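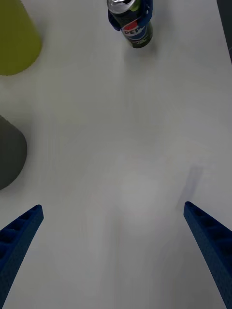 *White tabletop, two blue gripper fingers.*

# The Cukirdale Psalter, Reading-Aloud Edition

**Item 2626 – $17 – spiral bound, paper covers**

I've been reading psalms out loud in small churches for most of my adult life, and for most of that time I've done it badly, squinting at a pocket book with the spine cracked open under my thumb. So I made the book I wanted! It's a full psalter in big plain type, spiral bound so it lies open on whatever you've got (a lectern, a kitchen counter, your knees), and it's laid out for people who read with other people.

Let me start with the numbering, as it's what I get the most mail about. If you've ever sat down to Vespers with an Orthodox friend and a Catholic friend and an Anglican who wandered in for the soup, you know how it goes. Somebody calls out a psalm number and half the room turns to the wrong page. The Greek and Hebrew counts drift apart early on and don't line up again until close to the end, and every tradition has its own habits about which to print first. I print both, same size, side by side at the top of the page. The Greek number is on the left and the Hebrew number is on the right, all the way through. The index in the back works from either one, and it has the Latin opening words too for those who think of psalms that way. (My aunt did. She couldn't have told you the number of the Miserere to save her life.)

## The text

The translation is Seren Rees's, and I love it. She worked on it with her own parish in mind, so it's meant for ordinary mouths – short lines, a real place to breathe in the middle of each verse, nothing that ties your tongue before coffee. She uses "you" throughout. If you need "thee" and "thou," this isn't your book and I won't be offended. There are lots of good ones.

The kathisma divisions are marked in the outer margin for those who follow them, with a small line where each stasis ends. The monthly morning and evening scheme is marked in the inner margin. You can ignore both. I tried printing them in red in the first version and it looked like a teacher had gotten hold of it, so they're gray now.

Pointing for chant: there isn't any. I went back and forth on this for a long while. Barış Türkmen, who leads singing at Oltley and has strong feelings, wanted a dot over every changing syllable, and I did mock up some pages that way, but the people who only wanted to read kept stopping at the dots. What you get is an asterisk at the half verse. Pencil in the rest. 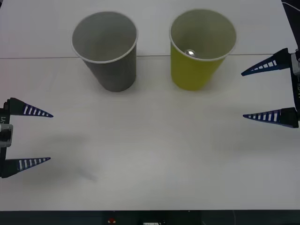

The paper takes pencil nicely, by the way. It's a 100 gsm cream stock, uncoated, thick enough that you don't see much of the other side through it. Ink is okay too if you give it a second. I wouldn't use a highlighter on it, though people do.

## What's in the back

- The index, by both numbers and by opening words
- Short prayers for before and after reading, one set from the Byzantine tradition and one from the Roman
- The Magnificat, Benedictus and Nunc Dimittis
- Two blank leaves for names of the living and the departed

The blank leaves were Ülle Kivi's idea and I get more thank-you notes for those than for anything I typeset.

## Questions I get

**Is it approved by anybody?** No. It's a reading book for homes and prayer groups. If you want to use it in a public service, please ask your priest or pastor first. Nesma Benjelloun's group has used it at their shared evening prayer since June, with a yes from both clergy, but that's them and your place may be different.

**Is the extra psalm in there?** Yes, the little one about David and his father's sheep. It sits at the very end under its own heading, so you can stop before it if it isn't in your canon.

**Does the coil snag?** A little, if you stack the books. Turn every other one around. The coil on the first printing was too tight for the page count and I've since gone up a size.

**Can I get it in hardcover?** Not from me, sorry. I priced it at the Fontana bindery and had to go lie down.

## Ordering

This printing is 700 copies and I pack them myself, so allow me a few days – longer in Lent, when everybody remembers the psalms at once. Groups ordering a boxful should write to me before paying and I'll work out the postage properly. If your copy arrives with a bent corner, tell me and I'll send another; keep the bent one for the car.

There's a matching cloth slipcover from Bruseo in navy or brown, sold separately. It fits the current size only.

Elin Beddoe
*Page updated 8th January*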